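ニュースルーム ＞ プレスリリース ＞ 保守・技術サービス

Zadthorpe、人型ロボット「Gralura」の水回りセルにおける立ち上げ・保守手順を公開
住宅設備を使う作業セルの据え付け、日常点検、腕部ケーブルの交換までを一つの手順書に整理

株式会社Zadthorpe(以下、Zadthorpe)は、人型ロボット「Gralura」を洗面台まわりの作業に使用するセルについて、据え付けから日常点検、部品交換、復帰確認までの手順をまとめた保守手順書を8月に公開します。対象となるのは、当社が運営する住宅環境検証施設「Qaisi」の洗面セルです。手順書は、Graluraを導入済みの事業者および保守を受託する事業者に無償で提供します。

■公開の背景

Graluraの保守資料には、これまで機体単体の整備要領書がありました。関節の原点合わせ、外装の脱着、制御部の更新といった作業はこの要領書で足りますが、住宅設備と組み合わせた状態での調整については記載がほとんどなく、現場の担当者がそれぞれの控えを見ながら作業していました。

Qaisiの洗面セルも同じ状態でした。セルの立ち上げ時に残した記録は、機体の設定値、洗面台の取り付け図、手先の調整メモに分かれ、保管場所も書式もそろっていませんでした。前腕のケーブルを交換した際には、交換そのものは予定どおり終わったものの、その後の手先の位置合わせに使う基準値が二種類見つかり、どちらが最新かを確かめるために作業が半日止まりました。

今回の手順書は、この洗面セルの累計稼働2714時間分の点検記録と修理記録をもとに作成したものです。機体の整備要領書を置き換えるものではなく、セルとして使う場合に必要な手順を補うものと位置づけています。

■洗面セルの構成

洗面セルは、住宅用の洗面化粧台の前にGraluraを立たせ、ボウルの中や縁の周辺で物をつかむ、動かす、置き直すといった動作を行わせるための区画です。洗面化粧台は一般の住宅向けの既製品で、ロボットに合わせた加工はしていません。天面の高さ、ボウルの深さ、水栓の位置はいずれもそのまま使用しています。

このため、調整の対象はすべて機体の側になります。腕をどの角度でボウルに下ろすか、肘をどこまで外に逃がすか、手首をどの向きで止めるかを、設備の寸法に合わせて決めます。作業台のように前面が開いた什器と違い、洗面台ではボウルの縁が高く、腕は縁を越えてから下がる動きになります。前腕の下面と縁の間隔が最も狭くなるのはこの途中で、手先が目標に届いた時点では余裕があっても、通過の途中で接触することがあります。

水栓も同様です。吐水口とレバーはボウルの奥側にあり、手を奥へ伸ばす動作では手の甲側が近づきます。手順書では、縁と水栓の二か所を干渉確認の必須箇所としました。

■据え付けの手順

据え付けは、設備の確認、機体の位置決め、腕の干渉確認、手先の調整の順に進めます。順番を入れ替えた場合は、最初の設備の確認に戻ります。

設備の確認では、洗面化粧台が壁と床に固定されていること、天面を手で押しても動かないことを見ます。扉の取っ手の緩みもここで確認します。Graluraの脚部は洗面台の扉に近い位置に立つため、取っ手が緩んで前に出ていると外装に当たります。扉は稼働中は閉じたままとし、配管の点検で開ける場合は機体を後退させてから行います。

次に機体の位置決めを行います。機体を立たせる位置は、洗面台の前縁を基準に測ります。壁を基準にしてはいけません。Qaisiでは当初、壁からの寸法で位置を決めていましたが、洗面台を一度外して付け直した際に前縁の位置がわずかに変わり、壁からの寸法は正しいのに手先がずれるという状態になりました。現在の記録用紙には、壁からの寸法を書く欄がありません。

位置が決まったら、腰部の向きを合わせます。腰部のアクチュエータは原点が出ていても、立ち位置の向きがずれていれば、腕の届く範囲が左右で変わります。両肩から前縁までの距離を測り、設定した範囲に収まるまで立ち直しを行います。腰の関節角度を動かして帳尻を合わせる方法は、禁止事項に入れました。

腕の干渉確認は、手に何も持たせない状態で、最低速度で行います。担当者は非常停止の操作器を持ち、腕の動きが横から見える場所に立ちます。肩から手先までの動作を一度に流さず、縁の手前、縁の上、ボウルの中の各位置で止め、外装、ケーブル、コネクタの順に設備との間隔を見ます。ケーブルの確認を外装の後にしているのは、外装の間隔が足りない場合は姿勢を作り直すことになり、ケーブルの取り回しも見直しになるためです。

手先の調整では、試験用の小物をボウル内に置き、指を閉じる位置と力を決めます。平らな台の上と違ってボウルの底は傾斜しているため、丸みのある物は指が触れた時点で動きます。指を閉じる前に両側から軽く触れる姿勢を入れ、そこから閉じていくと安定します。指の力を先に上げて対処すると、指の関節の消耗が早くなり、樹脂製の小物に跡が残ります。
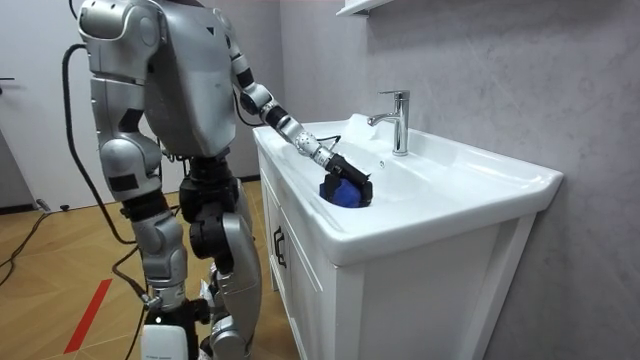

小物をつかんだ後の引き上げも、調整の対象に含めています。手首を起こしながら上げると指の背が縁に近づくので、ボウルから出るまでは手首の向きを保ち、縁を越えてから起こします。引き上げの軌道は下ろす軌道と別に登録してください。同じ軌道を逆向きに再生する設定は、Graluraでは初期値で有効になっています。洗面セルでは必ず無効にします。

つかむ、引き上げる、置くという一連の動作を連続して行わせ、途中で指の開き直しや停止が発生しなければ据え付けは終了です。停止が発生した場合は、その位置を記録してから機体を復帰させます。先に復帰させると関節角度が上書きされ、後から位置を追えなくなります。

■日常点検

点検表は全268項目です。このうち毎日の稼働前に行うものは20項目に絞り、残りは月次点検と部品交換時の点検に振り分けました。

従来の点検表は、機体の部位ごとに上から順に並んでいました。肩、上腕、肘、前腕、手首、手という並びは読みやすいのですが、実際の作業では、電源を入れる前に触って確かめるものと、電源を入れてから動かして確かめるものがあり、担当者は表の上を行き来することになります。新しい点検表は、電源投入前、投入後静止、低速動作の三つの区分で並べ直しました。

電源投入前の区分では、外装の合わせ目、ねじの浮き、ケーブルの被覆、コネクタの差し込み、手先の汚れを見ます。外装の合わせ目は指でなぞって段差を確認します。前腕は外装が重なり合う形状のため、目で見ただけでは浮きが分かりにくい部位です。手首側から肘側へ向かってなぞると、浮いた箇所で指が引っかかります。

投入後静止の区分では、各関節が保持状態に入るときの音と、表示の異常の有無を確認します。関節の温度は、前日の終了時の値と比較せず、同じ室温帯の過去の値と比較します。Qaisiは住宅を模した施設のため空調の入り方が部屋ごとに異なり、洗面セルは朝の温度が低めに出ます。前日の値との差だけを見ていた時期には、異常のない機体を止めたことが何度かありました。

低速動作の区分では、肩を上げる、肘を曲げる、手首を回す、指を開閉するという動作を順に行い、途中の引っかかりと音を確認します。指の開閉は、手の向きを変えて行います。下向きで問題がなくても、横向きにすると一本だけ戻りが遅い場合があります。

床の確認も毎朝の点検に入れました。対象は、機体の足元、人の通り道、床を通るケーブルの三つです。床を通るケーブルは、足を動かす範囲に入っていないことを確かめ、余った分は壁際に寄せます。輪になったまま足元に残さないでください。

点検の結果は、当社の記録システム「Filance」に入力します。紙の点検表を使う場合も、当日中に入力してください。空欄のある点検表はFilanceでは保存できません。確認できなかった項目には「未確認」を選び、理由を記入します。未確認の項目が残っていても稼働の可否は自動では判定せず、担当者と責任者が判断します。

■水回りで注意する箇所

Gralura本体は防水構造ではありません。Qaisiの洗面セルでは、把持動作の調整と点検は給水を止めた状態で行います。手順書でも、止水栓を閉じ、水栓のレバーを操作しても水が出ないことを確かめてから作業に入るよう定めました。

給水を止めていても、清掃の後には水気が残ります。ボウルの底、水栓の根元、洗面台の縁を乾いた布で拭き、拭き終わってから機体を近づけます。清掃に使う洗剤は中性のものに限ります。手の表面材は研磨剤入りの洗剤が残っていると滑り方が変わり、把持の調整がやり直しになります。

水滴が手先に付いた場合は、その場で動作を止め、手を開いた状態にして拭き取ります。手首の接続部より先だけに付いたときは、拭き取りと目視確認の後に再開できます。接続部にかかったとき、または範囲が分からないときは電源を落とし、コネクタを外して確認します。送風機で乾かす場合は常温の風を使い、温風は使用しません。

光沢のある洗面台では、縁の反射がカメラの認識に影響することがあります。Qaisiでは照明の位置を動かすと認識の結果が変わったため、照明の条件を点検表の記入欄に加えました。電球の交換や照明器具の移動も、セルの変更として記録します。

■腕部ケーブルの点検と交換

洗面セルの修理記録で件数が最も多かったのは、腕部の外側を通るケーブルに関するものでした。点検表の268項目のうち、61項目がケーブルとコネクタに関する項目です。

肩から前腕にかけてのケーブルは、肘を曲げ伸ばしするたびにたわみの形が変わります。余長が少なければ肘を伸ばしたときに引っ張られ、多すぎれば縁や水栓に近づきます。機体単体の整備要領書では余長の範囲が示されていますが、洗面セルでは肘を深く曲げて手を下ろす姿勢が多く、範囲の上限に近い余長ではボウルの縁に触れることがありました。手順書では洗面セル専用の範囲を設け、測り方を図で示しています。

交換の手順は次のとおりです。

1. 動作を停止し、腕を下ろした姿勢で支持具をかける。
2. 主電源を切り、表示が消えたことを確認する。残留電圧の確認は機体の整備要領書に従う。
3. 交換前の取り回しを、正面と側面の両方から撮影する。固定具の位置が分かる距離で撮ること。
4. 手首側のコネクタから外し、肘、肩の順に固定具を外す。
5. 外したケーブルを床に置かず、台の上で新品と並べて長さと端子を照合する。
6. 肩側から取り付ける。固定具は仮留めとし、締め込みは最後に行う。
7. 支持具を外さずに、手で肘を曲げ伸ばしし、ケーブルの動きを見る。
8. 固定具を締め、締めた箇所に合いマークを付ける。
9. 手首側のコネクタを差し込み、ロックがかかった感触を確かめる。
10. Filanceに部品番号、作業者、余長の実測値を入力する。

7の確認を省いて通電し、交換したばかりのケーブルを挟み込んだ例が、修理記録に残っています。支持具をかけたまま肘が動く範囲は限られますが、挟み込みが起きる角度はその範囲に入っています。

固定具には、再使用できるものとできないものがあります。見た目が近いため、手順書には両方の品番を併記しました。再使用できない側は、外した時点で作業台の回収箱に入れてください。

■手先の交換と復帰確認

手を交換した場合は、前腕側の取り付け面を清掃し、異物がないことを確かめてから取り付けます。取り付けねじは対角の順に、二回に分けて締めます。一回目の締め付けで手の向きが決まるため、ここで傾きが出たときは全部緩めてからやり直します。

交換後の復帰確認は、据え付け時の手先の調整と同じ内容です。以前は、同型の手への交換であれば簡略化した確認でよいとしていました。記録を見直したところ、簡略化した確認で復帰させた後に把持の位置ずれで再調整となった例があり、今回の改訂で簡略版を廃止しました。

確認に使う小物は、セルごとに固定します。洗面セルでは、ボウルの白と区別しやすい色の小物を使います。摩耗や変形が見られたら交換し、交換したこと自体も記録に残します。小物が変わったことに気づかずに指の力を調整し直し、元に戻すまで二日かかったことがありました。

復帰の判断は、作業を行った担当者以外の一名が点検表を確認して行います。担当者が一名しかいない拠点では、Filanceの遠隔確認を利用できます。遠隔確認の受付は午前9時から午後5時までです。

■作業中の立ち入りと停止

調整と点検の間、セルに入る人数は二名までとします。一名が操作と停止を受け持ち、もう一名が測定と目視を受け持ちます。測定者が機体と壁の間、または機体と扉の間に入るときは、動作を停止し、操作者が声で停止を伝えてから入ります。

住宅を模したセルは、工場のセルに比べて逃げ場が少なくなります。洗面所の出入口は一か所で、扉の開き方によっては機体の腕と人の動線が重なります。手順書には、据え付けの前に扉の開閉範囲と腕の可動範囲を同じ平面図に描く作業を加えました。図面のない建物では、実測した値を方眼紙に写したもので構いません。

非常停止の試験は、毎日の点検と、部品交換後の復帰確認の両方で行います。停止後に腕が下がる量を確認し、登録値を超えたときは稼働させずに連絡してください。

■手順書の提供について

名称：Gralura洗面セル 据え付け・保守手順書
提供開始：8月
対象：Graluraを導入している事業者、および保守を受託する事業者
費用：無償
提供形式：電子データ(点検表、記録用紙、余長測定図を含む)
対応言語：日本語
申し込み方法：Zadthorpe保守サービス窓口への申請

Filanceを利用していない事業者には、同じ項目を収めた表計算形式の点検表を提供します。この形式では、空欄の検出と遠隔確認は使用できません。

手順書の数値のうち、立ち位置と余長の範囲はQaisiの洗面セルで得たものです。寸法の異なる洗面台で使用する場合は、手順書の付録にある測定方法に従って、セルごとに値を決めてください。値をそのまま流用した場合の干渉や破損は、保守契約の対象外となります。

■今後の予定

Qaisiでは、洗面セルに続いて台所セルの手順書を準備しています。引き出しの開閉と、流し台の奥行きに応じた腕の姿勢の記録を集めている段階で、公開の時期は決まっていません。

洗面セルの手順書についても、利用者からの指摘を受けて改訂を行います。改訂の際は、変更した項目の旧番号と新番号の対照表を付け、点検表の項目番号を使い回さないこととします。廃止した項目の番号は欠番になります。

■Zadthorpeについて

Zadthorpeは、人型ロボットの据え付け、保守、部品供給を行う企業です。住宅環境検証施設Qaisiの運営と、点検記録システムFilanceの開発および提供も行っています。

■本件に関するお問い合わせ

報道関係の方：Zadthorpe 広報担当
導入済みの事業者の方：Zadthorpe 保守サービス窓口
セルの見学は、点検作業のない時間帯に限り受け付けています。希望される場合は保守サービス窓口までご連絡ください。

お問い合わせ ｜ © Zadthorpe ｜ ページの先頭へ戻る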